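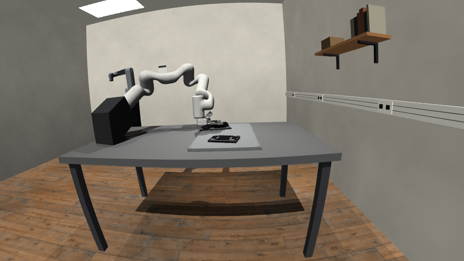 Fig. 1. The bench model in simulation, gripper down at the back of the mat.

Home and Shared-Shop Automation, Handout 2
Reach, touch, and other ways to ruin a tabletop
Last updated: Thursday, July 28, 2022

Last session we argued over where to put the arm. Trevora members have strong feelings about bench space, most of them about other people's use of it. The model puts the base at the left end of the table and the work on the right, and we'll stick with that until somebody produces a better idea along with the bolts for it.

Coordinates first. Measure everything from the center of the base. Do not measure from the edge of the table. The Ustbridge group did, then sanded the edge, and spent the evening blaming the software.

The mat is your work zone. In the model it is pale gray with a thin raised border, and that border matters more than it looks. Come in low from the side and the fingers will find it. So:

1. Move to a point well above the target.
2. Turn the wrist so the last link points straight down.
3. Descend slowly, in a straight line.
4. Stop. Read the joint angles. Write them down on paper, the kind that doesn't reboot.
5. Close the gripper.
6. Go back up the way you came.

Step 3 is where people get creative. A joint move and a straight-line move can share both endpoints and have nothing in common in between. If your arm swoops, you used the joint move.

Flat parts are a nuisance. The two black pieces in Fig. 1 give short fingers very little to hold, and a millimeter of error in height is the difference between a grip and a shove. Simulation will let you press a part into the table all day without complaint. The table in the shop was more expensive. Set the floor limit before you run anything on hardware.

About run logs: my own folder for this exercise holds 3,161 trial runs, of which 1,006 ended in a grip. I was pleased with that until I noticed how many were the same run with the random seed left fixed. Change your seed.

Brynjólfsdóttir's notes on wrist singularities are in the binder by the door. Read the first half. The second half is for people whose wrist has already done it.

For next time
- Load the Lernano bench file and jog each joint by hand, one at a time.
- Record 30 descents onto the front piece, then the same onto the back one.
- Bring your log, including the bad runs. Especially those.
- Find out where the emergency stop is. It has moved again.

Filed under: Handouts > Workshop Builds > Robot Arms
© 2022 Trevora Shared Workshop | Contact the shop desk | Back to top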